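Record Listening Circle – Minutes
22 September 2021
By Thongchai Prasertsri

Print this page | E-mail this page

Opened 7.30 pm in the upstairs room. Minutes of the previous meeting were taken as read, with one correction: the Hafstein live album is a double, and the second disc was not played.

1. Programme for October

The theme will be second albums. Members are asked to bring one side only. Last time three people brought full albums and we ran well past closing. Side two of the Brirer record has already been claimed. The coin toss for running order stays.

There was a request for an evening on organ-led groups. Held over until the new year, as the same four records would come out again.

2. Catalogue

The lending catalogue now stands at 800 titles, counting the box of singles received in winter. Of these, 54 have no sleeve or the wrong one. Thongchai has started a list and will bring it next time. Anyone who has a spare sleeve for the first Matis album (the grey one, not the reissue) should speak up.

It was agreed that CDs and vinyl will be listed together under the artist's name. Compilations go at the back. There was a longer discussion on whether Delter's solo records belong under Delter or with the band. They will go under Delter, with a note.
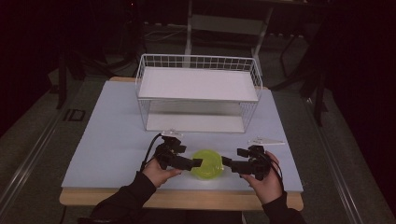
White wire rack, two tiers.

3. Turntable

The belt has been replaced and speed checked against the strobe disc. It still runs a touch fast at 45. The left channel dropout reported in July was a dirty connector and has been cleaned. Members are reminded to lower the arm with the lever and to leave the counterweight alone.

A new stylus was quoted at more than we want to spend before Christmas. Agreed to carry on with the present one and look again in the new year.

4. Listening report

The evening's record was Hafstein's third, played in full. Opinions were divided. The long track on side one was generally liked, especially the section where the drums drop out and the bass carries the tune. The ballad was not. Two members felt the remaster is too loud and has flattened the cymbals – the original pressing will be brought along so the two can be compared.

Scores were collected on paper as usual and the average will go on the sheet by the door.

5. Money

Subs are due, $30 for the year, or $16 for those who joined after June. Cash or transfer. Please put your surname on the transfer, as there are two payments we cannot match.

6. Other business

The window fan rattles during quiet passages and will be switched off while records are playing. Tea before side one, not during.

Closed 9.50 pm.

Sign up to our newsletter for meeting dates and new additions to the catalogue.

This site uses cookies. By continuing to browse you agree to our use of cookies.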